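3 min read

Saturday, by the Gretus newsroom

Journalists' union asks for inquiry after printing works at Latuheru is broken into

The regional journalists' union has asked the authorities to open a full inquiry into a night raid on the Latuheru printing works, where the weekly paper Pavier is produced. Four men with covered faces entered the building shortly after 3 a.m. and damaged two presses and a paper store before they left in a van without number plates.

The night shift had ten minutes left before its break when the men came in by the loading door. One press operator was pushed to the ground and was treated for a cut above the eye. He was allowed to go home the same morning. The others were told to stand by the wall and were not touched.

Police said they are treating the case as burglary with violence. They have not said if they see a connection with the work of the newspaper. The union says this is too narrow.

"A burglar takes something," it wrote in its statement. "These men took nothing. They left the cash box on the desk and broke the machines on which a newspaper is made." 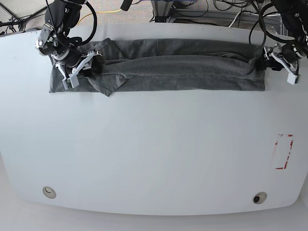 Pavier has reported since the spring on land sales along the river, and in particular on contracts given to the building firm Bimico. The firm has denied any wrong conduct and has asked for two corrections, of which the paper printed one. In a short message on Saturday, Bimico said it had no knowledge of the raid and wished the injured man a good recovery. There is no indication that the firm had any part in it.

It is the second time this year that the paper has been a target. In February the tyres of a delivery car were cut outside the home of one of its drivers, and a note was put under the wiper with the words "stop printing". That case was closed after six weeks, and no one was charged.

The union's letter to the interior ministry carries 394 signatures, of which 74 come from reporters working outside the region. It asks for three things: that the two cases are examined together, that the works gets police protection at night, and that the camera recordings from the neighbouring streets are kept. The last point is urgent, the union says, as such recordings are normally deleted after ten days.

A spokesperson for the ministry confirmed that the letter has arrived and said it would be answered "in the usual time". Asked what the usual time is, the ministry did not reply before this item was published.

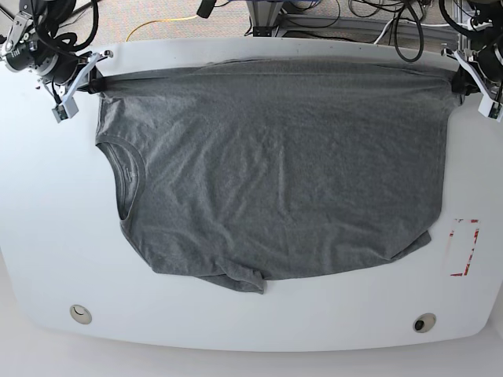 A grey short-sleeved T-shirt laid out on a white table.

The editors of Pavier said the next issue will come out, but with fewer pages. A printer in the next town has offered its machines for two nights – at cost price – and subscribers will receive their copy one day later than normal. Sales in kiosks should not be affected. The damaged presses are insured, but the editors do not know yet if the policy covers an act of this kind.

A public gathering in support of the paper is planned in front of the works at 6 p.m. on Saturday. The town hall has given permission for up to 100 persons.

Comments (3)

riverside_reader
The February case should never have been closed. I live on that street and the police did not ring at my door.

Tomato57
Is the gathering at the front gate or at the loading side? The road by the loading side is closed for works.

old subscriber
I do not agree with everything Pavier writes about the land sales but I will be there. Best wishes to the man who was hurt.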